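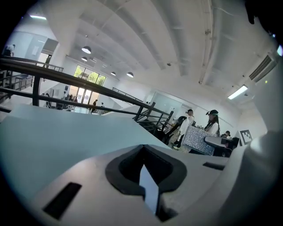 Page last changed: September, by I. Hamann

Stairs, Gallery and Entrance Hall: How People Use the Atrium of the Maline Building

Student project report, Interior Planning Studio
Authors: Ilse Hamann and Emília Říha

1. Purpose of the project

The Maline Building was converted from offices to shared teaching and event space before either author enrolled. Its central atrium connects the lower level with an upper gallery by way of an open staircase. The studio asked each pair of students to select one interior that is used by several groups during the same hours and to report on how its furniture and circulation support that use. We selected the atrium, which both of us pass through on most working days.

The report addresses two questions. The first is whether the gallery can serve as a place to work as well as a passage. The second is whether the lower level can hold a small event without blocking the route between the entrance and the stairs.

2. The staircase

The staircase is the strongest element in the interior. Its steps are dark and its railings are black metal, so that the line of the stairs reads clearly against the white walls. A horizontal rail runs below the handrail, roughly parallel to it. The openness of the railing keeps the hall in view during the whole descent, and several of the people we interviewed said that they look for colleagues from the stairs before deciding where to sit.

At the top, the upper level is bordered by glass partition walls with pale frosted panels. The doorway there is a natural stopping point. People leaving the rooms behind the glass tend to pause to finish a conversation, and in our observation periods this was the most frequent cause of delay on the stairs. We recommend that no furniture be placed within two meters of the doorway, including the display stand proposed in the Plarkholm furnishing plan.

3. Method

We observed the atrium in periods of 30 minutes, in the morning and again in the late afternoon. One author remained on the gallery while the other sat downstairs. Movements were drawn by hand on a printed floor plan and later combined into a single drawing. We also spoke with users of the building and with Vultivora, the company that manages its furniture and room bookings. No names were recorded on the plans.

The floor area used in our calculations is taken from the Vultivora plan set. We did not survey the building ourselves. Small differences between the plans and the finished interior - chiefly at the curved edge of the gallery - were noted on our drawings and left uncorrected.

4. The gallery as a place to work

The gallery has a wood-plank floor in varied brown tones and a curved black railing with horizontal bars. A light blue rectangular table with white legs has been placed where it overlooks the lower level. It is suited to tasks done standing up, and a user can look over the railing to the glass entrance doors and the greenery outside.

Users valued this position for its daylight and its view. Their main complaint was noise, which rises from the hall whenever a group gathers near the doors. A second complaint concerned small items left on the tabletop, such as plates and cups, which have no obvious place to go. A tray or shelf against the wall would meet this need at little cost, and the budget of 695 set aside for minor fittings would cover it. 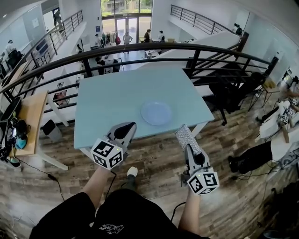
5. The lower level during an event

Groups form close to the entrance doors, where arriving visitors meet those already inside. A clothing rack with colorful garments stands in the same area, and the Sangkhawat textile group has asked to keep racks there during its sales. Seating is provided at white tables, one of them small and round. People seated below the railing are largely undisturbed by the groups at the doors, and we would keep that arrangement.

The difficulty lies in the space between the doors and the foot of the stairs. When a group stands beside a rack, others must walk around both. We propose that racks be set parallel to the wall and that a clear path be marked on the event plan issued with each booking.

6. Limits and further work

Our observations were made in mild weather. Winter use, with coats and wet shoes, may differ considerably, and the next pair should repeat the afternoon periods at that time of year. The combined movement drawing and the interview notes are held in the studio archive and may be consulted on request to either author.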